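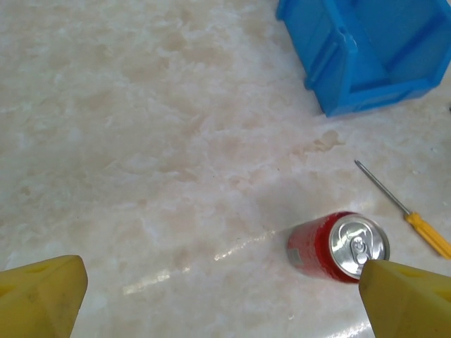

A red can lying on its side on a marble-patterned tabletop.

The goose is winning, and I think we should let it

28 September 2026

In March a goose in Lullivberg stopped the number 3 tram. It sat down between the rails and looked at the driver, and the driver looked back. There were, I am told, 300 passengers delayed on the line, and I was one of them. The newspaper wrote "Goose holds city hostage." I have learned many English words from headlines about animals, and "hostage" is one which I would not have expected to learn from a bird.

My opinion is that we treat such stories with the wrong kind of laughter. We laugh because the animal is small and the tram is big. But please consider the matter from the side of the goose. The Lodora pond was made in 1862, and the tram came much later. If there is a trespasser in this story, it has wheels and a timetable.

The city has now a plan. It wants to buy a device called the Plovar, which makes the sound of an eagle every few minutes. I have heard this sound at the demonstration. Two dogs went under a bench, a child began to cry, and a man dropped his sandwich on the path. The geese came and ate the sandwich. The city was nevertheless satisfied and has promised a pond free of geese by 2038. I ask myself who will be more tired by then, and I do not think it is the geese.

In my first country we also had a bird problem, with storks – they made nests on the chimneys of important people. No machine was bought. The important people moved their beds away from the chimney and slept in the kitchen, and after some years it was considered elegant to do so.

I would propose something similar. Let the tram stop at the pond officially. Give the stop a name and a small roof. The passengers may read, or eat, if they are quick. I have already waited there four times this year without any roof, and the goose has always looked more comfortable than me.

Recent columns
Why I apologize to the ticket machine
The Schumacher sofa does not fit and never did
A short defense of cold soup
My neighbor's leaf blower, part two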